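Small Parts Sorting at the Flendton Repair Room
Progress report to the Zamora Fund, October 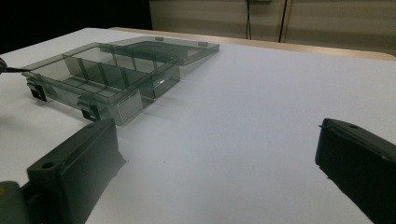

Pornthip Yensuk asked after the last report whether divided boxes would hold up better than the jars, and whether people would put things back in them. On the first point we are satisfied. The tinted plastic lets us check a compartment with the lid shut, and the latches have held when boxes are carried between rooms. On the second point it is too early to say.

We have bought 109 boxes out of the 200 planned, at a cost of $1,695. Screws, washers and springs are finished. Electrical fittings are not, and the fuses still need to be separated by rating. The factory stickers are too small to be useful on a shelf, so we will add our own labels to the fronts in larger type.

Sorting sessions now run to 8 p.m. The remaining boxes will be ordered once the shelving is up in the back room. We are waiting on brackets for that and will send the revised delivery date with the next claim.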